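How many demos before a two-arm folding policy stops falling apart on new clothes?

Posted in Robot Learning > Manipulation

I've been reading everything I can find on learning to fold clothes from demonstrations and I'm completely hooked! What I can't work out is the data side. One write-up says 200 demos of a single shirt is plenty, another collected 2558 across a whole closet and still calls the results shaky on anything new. I have two small arms on a bench and evenings free until May. Do I go deep on one garment or spread out? And does it matter how neatly the garment is laid down at the start?

Gotstead

Wolde
More data is always better. Just record as much as you can and train longer.

Halldóra Holst
Oh, this is my favorite topic, so forgive the length. We ran almost exactly this comparison on a project we call Wultix, and the answer surprised me.

We trained the same policy twice. Set one was 200 demos of one pair of shorts, always started from the same careful layout. Set two was also 200 demos, but split over 26 garments, with the starting pose changed every time (turned sideways, shifted, a bit creased, whatever happened). On the original shorts the first policy was lovely to watch. Give it a different pair and it grabbed at the places where the old corners used to be! The second one was clumsier on any single item, but it went looking for the hem and the waistband wherever they were, and that carried over to clothes it had never met.

So I'd spread out, and I'd vary the start on purpose. Two smaller things that helped us a lot:

Keep the demonstrator's order of folds the same within a garment type. When two of us folded shorts in different orders, the policy would hesitate halfway between them.

Leave drawstrings in. We tucked them away at first to make life easy and paid for it later - a string on top of the cloth confused the policy until it had seen plenty of them.

Red shorts on our bench, spread out and then folded up:
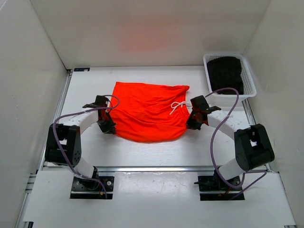
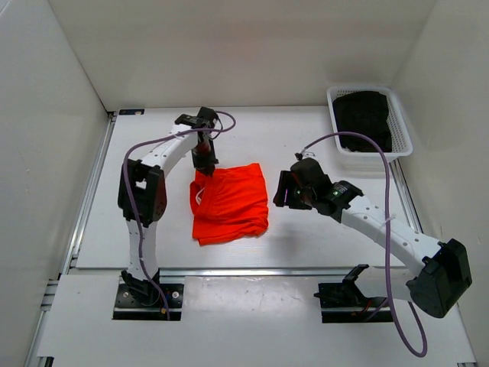 Wadska
Agree with Halldóra on varying the start, but I'd push back a little on giving up depth so early. With 26 garments and 200 demos you get fewer than eight tries at each one, and for me that was too thin for the last fold, where the layers are thick and the grip has to be right. What worked better here was a broad set first, then a short extra round on only the final fold, starting from half-folded clothes. It's quick to record too - you skip all the flattening. Also hold back a couple of garments from day one and never train on them, or you won't know which of us is right for your setup.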